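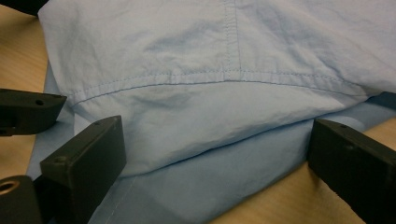
**[운영기준] 핸드헬드 그리퍼 의류 취급 작업 기준 개정안 의견 수렴**

**작성자: Kirkach_운영**
2021년 1월 23일

Kirkach 작업 표준 게시판 이용자 여러분께 안내드립니다. 직물류 취급 시연 기록에 적용하는 기준 제2판의 개정안을 아래와 같이 게시하오니 검토 의견을 회신하여 주시기 바랍니다. 현행 기준은 강체 부품 취급을 전제로 작성되어 셔츠, 수건 등 변형이 큰 대상물에는 적용하기 어려운 조항이 있습니다.

1. 작업 개시 전 핑거의 체결 상태를 확인하고, 직물에 닿는 모서리에 거스러미가 없도록 한다.
2. 파지 위치는 봉제선에서 벗어난 곳을 원칙으로 한다.
3. 직물을 상판 위에서 끌지 아니한다. 위치를 옮길 때에는 들어서 옮긴다.
4. 접기 작업의 시작 상태는 매회 달리하며, 미리 펴거나 다리지 아니한다.
5. 실패한 시행은 삭제하지 아니하고 사유 코드를 붙여 보존한다.

의견 제출 기한은 4월 말일까지입니다.

---

**작성자: gera_line2**

Gera 작업반 의견입니다. 제2항에 동의하기 어렵습니다. 셔츠의 요크나 밑단처럼 천이 여러 겹 겹친 부위는 얇은 단일 겹보다 안정적으로 잡힙니다. 당 작업반에서 면 셔츠로 1,394회 시행한 기록을 보면 미끄러짐은 대부분 봉제선이 없는 평면부에서 발생하였습니다. 봉제선 파지를 원칙적으로 배제하면 작업자가 가장 자연스럽게 택하는 동작이 기록에서 빠지게 됩니다.

---

**작성자: 직물시험담당**

제2항의 취지는 시료 보호에 있는 것으로 이해합니다. 동일한 셔츠를 반복 사용하면 봉제선의 실이 먼저 손상됩니다. 저희 쪽에서는 셔츠 47벌 중 교체 대상이 된 것의 대부분이 스티치 풀림이었습니다. 다만 금지로 읽힐 소지가 있으므로 문구 조정은 필요하다고 봅니다.

---

**작성자: gera_line2**

시료 손상은 교체 주기로 관리할 사항입니다. 파지 위치를 제한하는 방식으로 해결하는 데에는 여전히 반대합니다.

---

**작성자: Guo_설비**

제1항에 대하여 보완을 요청드립니다. 적층 방식으로 출력한 핑거는 표면의 적층 결에 올이 걸리는 경우가 있습니다. 육안 확인만으로는 부족하며, 시험용 천으로 접촉면을 한 차례 문질러 걸림 여부를 점검하는 절차를 추가하여 주시기 바랍니다. 점검 주기는 약 4,000회 개폐마다 1회를 제안합니다.

---

**작성자: filel_qa**

Filel 품질 담당입니다. 횟수 기준의 주기에는 이견이 있습니다. 핸드헬드 기구에는 개폐 계수기가 없는 경우가 많아 현장에서 지킬 수 없는 조항이 될 우려가 있습니다. 작업조 교대 시 점검으로 규정하는 편이 이행 확인에 유리합니다.

아울러 제4항과 관련하여 문의드립니다. 시작 상태를 매회 달리한다고 할 때, 뭉쳐진 상태와 일부 접힌 상태를 같은 분류로 기록하여도 되는지 기준이 없습니다. 분류표를 별지로 첨부하여 주시기 바랍니다.

---

**작성자: Guo_설비**

교대 시 점검으로 변경하는 데 동의합니다. 문지름 점검은 유지되어야 합니다.

---

**작성자: Kirkach_운영**

제출된 의견을 다음과 같이 반영할 예정입니다.

- 제1항: 교대 시 점검 및 시험용 천을 이용한 문지름 점검을 추가함.
- 제2항: "봉제선을 파지한 경우 이를 기록하고, 해당 시료는 작업 종료 후 실의 손상 여부를 확인한다"로 수정하는 안을 검토함. 시료 교체 주기는 별도로 정함.
- 제4항: 시작 상태 분류표를 별지로 첨부함.

제3항 및 제5항은 접수된 이견이 없어 원안을 유지합니다.

---

**작성자: 직물시험담당**

제2항 수정안에 이견 없습니다. 손상 여부의 판정 기준은 스티치 한 땀 이상 풀림으로 하여 주시기 바랍니다.

---

**작성자: gera_line2**

한 땀 기준은 지나치게 엄격합니다. 연속 2땀 이상을 제안하며, 근거 자료는 기한 내에 별도로 제출하겠습니다.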